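2022-02-26

# Changing the liner in a round bin without the bag sliding in

I used to think that anyone writing instructions for this had run out of things to write. Then I spent a winter fishing collapsed bags out of the living room bin, and Riet Willems, who has the flat below, told me she'd given up on liners altogether. So, for Riet.

You will find pages telling you to buy clips, elastic bands or a special hoop. I bought the Flinmont hoop. It cost more than the bin and it pinged off whenever the bag got heavy. I wouldn't bother.

## What you need

- a round bin with a bit of a rim
- bags that are wider than the bin, but not by miles
- a carpet you'd like to keep clean

On size: lay a bag flat and measure across it. Mine is 44 cm, which goes over the rim with some to spare. The 63 cm ones bunch up at the bottom and leave you with a great flapping skirt outside. Ballis prints "fits all bins" on the packet. It doesn't say whose bins.

## Fitting the bag

1. Pull the bin out into the open. Trying to do this with it wedged against the sofa is how you end up with one side folded and the other side hanging in.
2. Open the bag fully before it goes near the bin. Shake it once. Twice if you like, but I've never seen the second shake do anything.
3. Push the closed end down to the bottom with your fist and spread it out with your fingers.
4. Fold the top edge over the rim, all the way round.
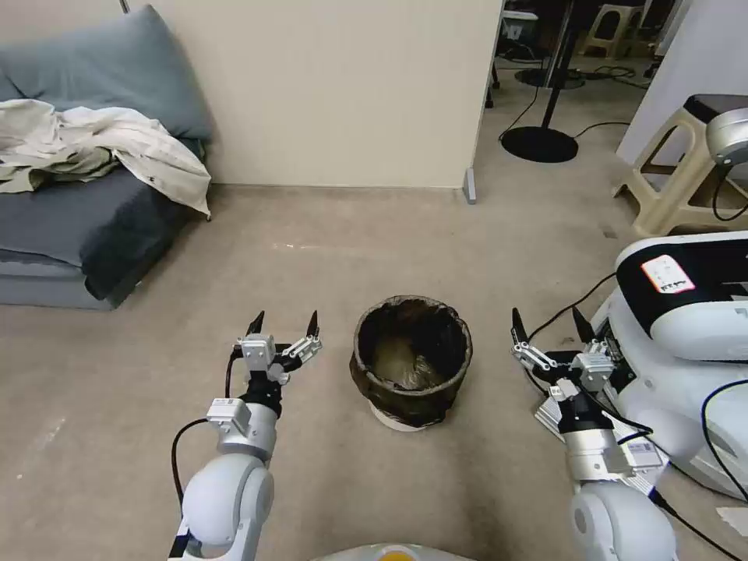

5. Run a hand round the inside to let the trapped air out. If the bag balloons back up, lift one bit of the fold, press down in the middle and put the fold back.
6. Tug the outside edge gently. It should grip a little. If it slides straight off, the bag is too wide and no amount of tucking will save you for long.

Some people tie a knot in the slack to tighten it. It works, I'll admit, until you want the bag off again and find you've tied it properly.

## Taking the full one out

Empty it before it's packed to the top. Loosen the fold on both sides first, then gather the edge inwards and lift slowly with one hand while the other holds the bin down. A light bin will come up with the bag otherwise, and then drop.

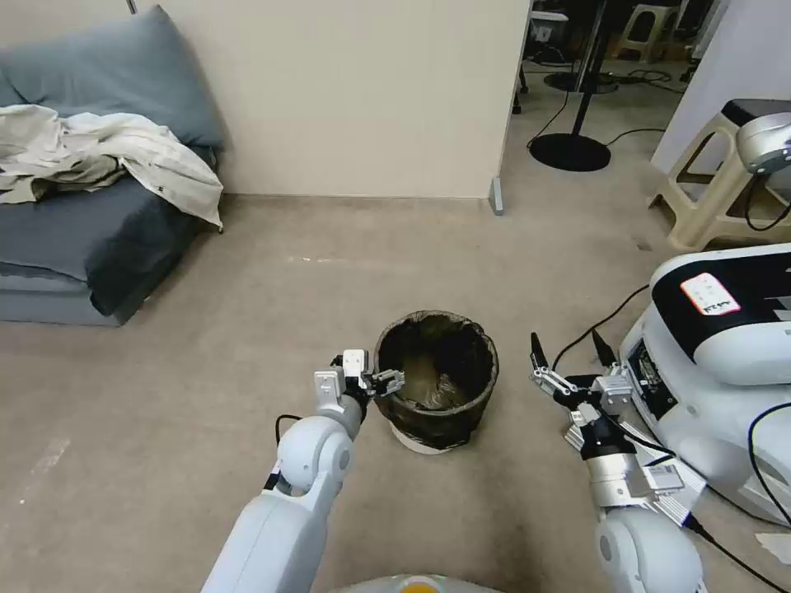

Check the bottom before you fit the next bag. Wipe it if it needs it. I was told to put a sheet of newspaper in there against smells and tried it from October onwards, with no difference that I could smell.

Keeping a few spare bags under the liner is another popular tip. Fine in a deep bin. In a short one they take up room and get whatever leaks.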